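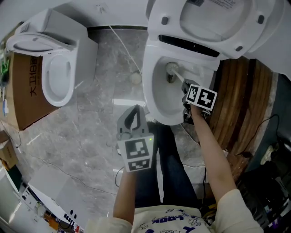 Tuesday, November 18, 2025
By the Rerstead product desk

Rerstead Limescale Gel is a thick acid cleaner for toilet bowls in hard water areas. It is supplied in 750 ml bottles with an angled neck, and in a refill pouch for sites that get through a lot of it. The gel clings to the bowl long enough to work on scale above the waterline, where thinner cleaners run straight off.

How to use
Lift the seat. Squeeze the gel under the rim and let it run down the sides. Leave for 3 minutes, brush well, paying attention to the back of the bowl and the waterline, and flush. For heavy scale, leave it for 90 minutes and repeat the next day if needed. Rinse the brush in the flush water before putting it away.
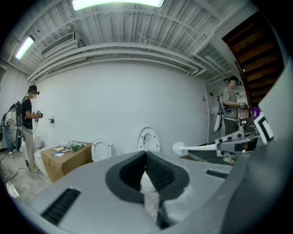

Toilet brush with white bristles and a long white handle.

Suitable for
Vitreous china and glazed ceramic. Do not use on enamel, marble, chrome, brass or any damaged glaze. If gel drips on the seat or the floor, wipe it up at once with a damp cloth. It can be used with septic tanks at the normal dose.

Safety
Irritating to eyes and skin. Wear gloves. Never mix with bleach or with any product containing bleach, as this gives off a poisonous gas. If bleach has been used in the bowl, flush twice before using the gel. Keep out of reach of children and store upright in the original bottle, away from frost. The safety data sheet is sent with every first order and can be asked for again at any time.

Changes to this product
The old screw cap has been replaced with a child-resistant one. The gel itself is the same. Bottles with the old cap are still being sent out from the Usasus depot and will be used up in December. The Skokix dosing rack takes both types, but the spacer must be removed for the new cap.

Ordering
Order code 679. Sold in cases of 12 bottles. The refill pouch holds 2000 ml and is sold singly, without a cap. Pouches should only be used to fill a labelled Rerstead bottle. Orders for the Rungrueang range can go on the same delivery, but will be invoiced separately.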